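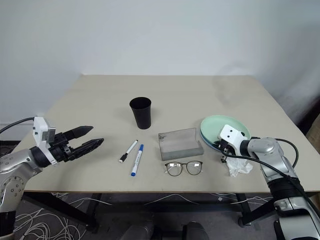

A white cloth on the table.

I've gone back to washing dishcloths by hand, mostly because of the water meter. It read 1,145 when we moved to Altville in April and 1,165 when I looked on Tuesday, and the machine was running nearly every day.

There are 17 cloths in the drawer now. Four of them are old linen ones from the market in Steinbach – thin, but they dry glasses better than the rest. I soak them overnight in soda, rinse them twice and hang them over the bath. Tea stains still don't shift. I'll try lemon next.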